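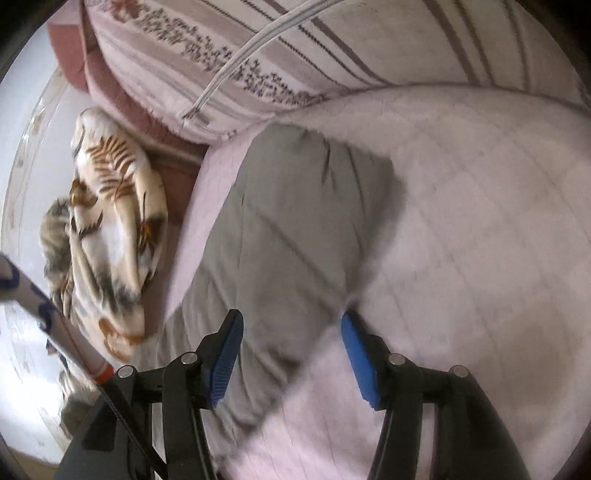

I look after the hand grippers at Jilteo, and these are the questions I get asked most, usually by someone standing at my bench with a tool in one hand and a sandwich in the other. Most of them are about pads and screws, so let's start there. The blue pads are the ridged strips on the inner face of each finger, and they're what touches the job, whether that's a metal bracket or a soft grey cushion on a bed. The round silver screw heads along the linkage are the joints, and if your gripper feels odd in the hand, one of those two things is nearly always to blame.

How often should I change the pads?

I change mine as a pair every 700 hours of use, and sooner if the ridges have gone shiny. Run a fingernail across them. If it skips along with little clicks, you're fine. If it slides, order a set. Please don't change just one! A new pad opposite a tired one makes soft things creep sideways as you close, and you'll spend the afternoon blaming your wrist.

Can I wash them instead?

Yes, and do that first. Warm water, a drop of washing-up liquid, an old toothbrush, then leave them overnight to dry. Bedding is the worst for this, all that fluff packs down between the ridges. No solvents please, they make the rubbery stuff go hard. (I ruined almost 100 pads finding that out in my first February here, and Meenakshi Poojary still has the bag of them in her drawer.)

One finger moves before the other. What have I done?

Probably nothing. Open and close it slowly with nothing between the fingers and watch the long flat bars on each side. If one side lags, the pivot screw on that side is too tight, so back it off an eighth of a turn and try again. If both sides move together but the fingers feel floppy, you want to go the other way, again an eighth at a time. I've seen people give it a full turn and then wonder why it won't open.

Do I need thread lock?

A tiny dab of the medium kind, on the threads only. If it gets into the joint you'll have to strip the lot, clean it and start over. I put it on with a cocktail stick.

Should I oil the linkage?

No! Dry joints, please. Oil goes on the pads, then on whatever you're picking up, and then I get a phone call. If a joint squeaks, take the screw out, wipe everything with a clean cloth and put it back.

It was fine on hard parts but it drops pillows and cushions. Is it broken?

I doubt it. Fabric needs a deeper bite, so get the pads well past the edge or a seam before you close. Then check that the two pads meet squarely along their whole length. A strip of thin paper closed between them should drag evenly at the top and the bottom. If it's loose at one end, that pad isn't sitting flat on its finger.

Which spares fit?

The pad set is part 1291, and it fits the Escobedo and the Hener. The screws are different on the two, so tell me which one you've got. The older Escobedo takes a slightly shorter screw at the outer arm, and a long one will rub on the frame.

Can you just do it for me?

Of course. Leave it on the shelf at Trukville with a note saying what it's doing wrong ("broken" isn't much help, bless you). I usually need 3 working days. Take your own tape and stickers off first, and put any loose screws in a bag.

Page last updated Aug 21, 2018. I've added the bit about the shorter screw.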